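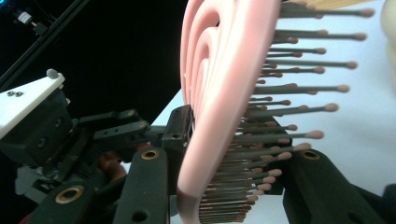 Care Guides > Hair Tools > Brushes

Palico Open-Frame Detangling Brush: Set-Up and Care Guide

Section 3: First Use, Everyday Brushing and Cleaning

Updated September 25, 2022

924 views | 60 shares

Welcome to the part of the guide where you get to use the thing! An open-frame brush feels a little different from a solid paddle the first few times, and most people find their rhythm with it within a week. The gaps between the curved bands let air through while you dry, and they make cleaning so much easier than digging around in a rubber cushion. Read 3.1 and 3.2 before the first brushing. The rest can wait until wash day.

The steps are the same for all colors of the brush, including the pink, and for the travel size sold under the Nostent name. Where the travel size differs, there's a note.

3.1 Before first use

1. Take the brush out of its sleeve and peel off the paper band. If a bit of glue stays behind, rub it with a fingertip and a drop of dish soap. Don't scrape it with a knife.

2. Run your palm lightly over the tips of the pins. Every pin should end in a smooth, rounded ball. You're feeling for anything sharp or scratchy.

3. Press the pins gently to one side and let go. They should bend and spring back.

4. Wash the brush once in lukewarm water with a little mild shampoo, rinse it, and let it dry with the pins facing down on a towel.

NOTE: A faint smell of new plastic is normal and goes away after the first wash or two.

CAUTION: If a ball tip is missing, don't use the brush on your scalp. See 3.6 for replacements.

3.2 Detangling dry hair

This is where the flexible pins really shine, so take it slow the first time and enjoy it.

1. Loosen any big knots with your fingers first.

2. Hold the brush by the handle with your thumb resting along the back. You don't need a tight grip.

3. Start at the ends. Brush the last couple of inches until the pins glide through.

4. Move up a hand's width and brush down to the ends again. Keep working your way up.

5. When you reach the roots, make long strokes from scalp to ends, following the direction your hair falls.

6. If the brush stops at a knot, lift it out, hold the hair above the knot with your free hand, and pick at the tangle from underneath with short strokes.

CAUTION: Never yank. Pulling hard bends the pins at the base, and it hurts!

NOTE: With long or very thick hair, divide it into sections with clips before step 3. Four sections is plenty for most heads. Fine hair usually does well without any.

3.3 Detangling wet hair

Wet hair stretches and breaks more easily, so a little extra patience goes a long way.

1. Squeeze the water out with a towel or an old cotton T-shirt. No rubbing.

2. Work a leave-in conditioner or a few drops of hair oil through the lower half.

3. Brush from the ends up, exactly as in 3.2, with lighter pressure.

4. Curly hair: stop as soon as the knots are out, then scrunch with your hands. Brushing past that point can pull the curl apart (some people love the fluffy result, so try it once and see).

3.4 Using the brush with a dryer

1. Set the dryer to low or medium heat.

2. Lift a section of hair with the brush and aim the air at it from the back, through the openings.

3. Keep the dryer moving. Don't hold it over one spot on the brush.

CAUTION: Not for use with a hot iron, a curling wand, or the high setting of a salon dryer. Strong heat can warp the bands and soften the ball tips. A warped frame won't go back to its original shape.

NOTE (travel size): Cool setting only. The bands are thinner.

3.5 Cleaning

Shed hair, lint and leftover styling product build up faster than you'd think, and a clean brush glides so nicely that you'll want to keep up with this.

After every use

1. Slide the tail end of a comb under the loose hair at the base of the pins.

2. Lift it straight up and pull the hair away. It often comes off in one soft mat, very satisfying.

3. Check the narrow gaps between the bands for strands that have wrapped around. Snip them with small scissors if they won't unwind.

Every couple of weeks, or weekly if you use hairspray or dry shampoo

1. Remove all the hair as above.

2. Fill a bowl with lukewarm water and add a squeeze of clear shampoo.

3. Lay the brush in the bowl with the pins down and leave it for 30 minutes.

4. Scrub between the pins with an old soft toothbrush. Go in rows from the handle end toward the top, then do the inside edges of the bands.

5. Rinse under the tap until the water runs clear.

6. Shake it out over the sink and set it on a dry towel, pins down, overnight.

CAUTION: No bleach, no nail polish remover, no dishwasher. Don't dry it on a radiator or in the sun on a windowsill.

NOTE: For hard-water spots, wipe the frame with a cloth dampened with white vinegar, then rinse well.

3.6 Storage and replacement

Keep the brush where nothing rests on the pins. A drawer works if it's deep enough for the brush to lie on its back. The Didomdale wall hook fits through the open frame and keeps the whole thing off the counter, and it's handy next to a bathroom mirror. In a travel bag, put the sleeve back on or roll the brush in a washcloth.

Pins that lean a little can be coaxed straight: soak the brush in warm (never boiling) water for a few minutes, push the pins upright with your fingers, and let them cool.

Replace the brush when:

- ball tips have come off
- pins stay bent after a warm soak
- the frame has a crack anywhere, even a small one

Single pins aren't sold separately. For brushes bought in August or later, missing tips are covered under the Carnegie care plan. Keep your receipt and have the code from the handle ready when you write in.

3.7 Quick fixes

Static: Mist the pins with a little water, or rub a drop of leave-in conditioner between your palms and pat it over the tips.

Squeaking while you brush: Usually product residue. Do the full cleaning in 3.5.

Scalp feels sore: Use less pressure and let only the ball tips touch the skin. Short strokes near the roots help too.

Brush skims over the top of thick hair: Use smaller sections and tilt the brush so the longer pins go in first.

Gray fuzz at the base that won't come out: That's lint and fine hair packed together. Soak for another 30 minutes and work it loose with a wooden toothpick.

Continue to Section 4: Brushing Children's Hair

Filed under: Brushes, Detangling, Wash Day
3 comments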